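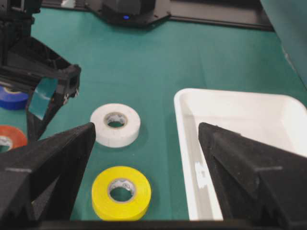

Up early to go through the list for Mum and Dad's golden wedding. The Aidoo Rooms are booked from noon and we have to be out by 6 in the evening. Mansa rang before work to say she wants the speeches before the food. I said after. We left it there.

Lunch is for 40. I had it lower than that until Dad remembered the cousins on his side, and then Uncle Nkrumah asked if he could bring the neighbours who drove him to the wedding in the first place. They are in their eighties now and I couldn't say no to that. Skesten are doing the cold meats, the salads and the bread. The quote came to £839 with plates and someone to clear, and Mansa and I are splitting it. Domingo offered to put in for the drinks, which I've accepted before he can change his mind.

Spent the afternoon on the photograph table. Mum's albums are in no order at all. There's a school sports day stuck in next to their honeymoon, and a lot of pictures of a caravan I don't remember. I pulled out the ones with both of them in and put them in an envelope. Left the rest on the spare bed.

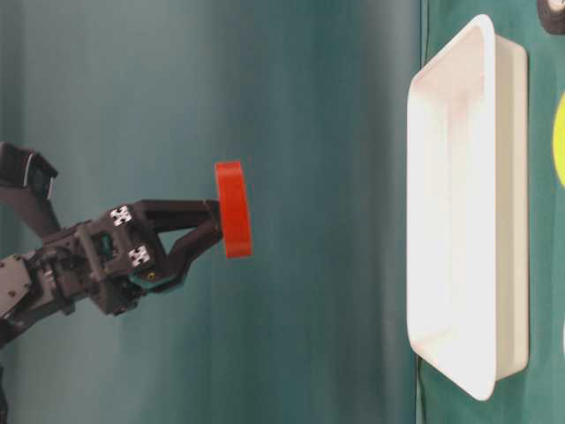

Dendarow, April

Drove over to see the room again. It's longer than I had in my head, and the windows are all down one side, so I've moved the top table to the far end where Mum won't have the sun in her eyes. Wumpini Yakubu showed me where the urn is and how the heating works. The chairs are stacked in a cupboard that sticks. We can come in from 9 to set up.

Had a sandwich in the car and wrote the place names out. My handwriting went off towards the end and I'll redo the last few at home. 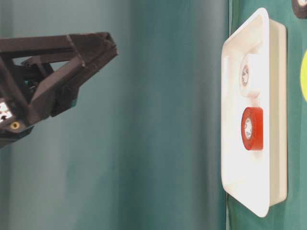
Tablecloths next. Mum said gold for everything, and I've got gold napkins and a gold number 50 for the cake, but a whole room of it would be too much. I want one plain colour underneath. Mansa keeps sending me navy. What I'm after is the teal in the background of that photo, or as near to it as I can get in cotton, and I've sent it to her so we can stop going round and round with words like sea green. Enia has 2 bolts of something close. I'm going to take a napkin with me and hold it against the cloth by the door, where the light is better.

Theophilus Annan has said he'll play for an hour after lunch. He wants to know what their first dance was. Dad says they didn't have one. Mum says they did and he trod on her.

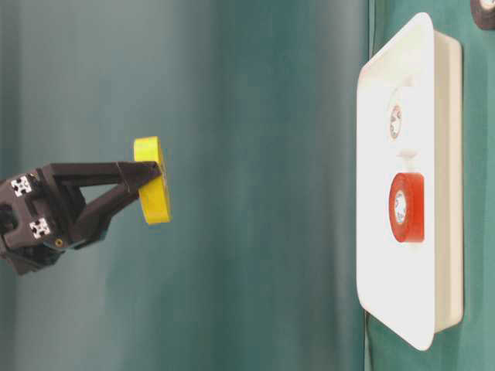

Are we asking people to bring presents?
We're asking them to bring a card with a memory written in it, and I'll put the cards in an album afterwards.

Sent that to everyone after tea, as three people had asked. Uncle Nkrumah wrote back that he has already bought a clock.

Still to do: ring Skesten about the cousin who can't have nuts, pick up the cake board, find the good scissors. Mansa rang again at half past eight. Speeches are after the food.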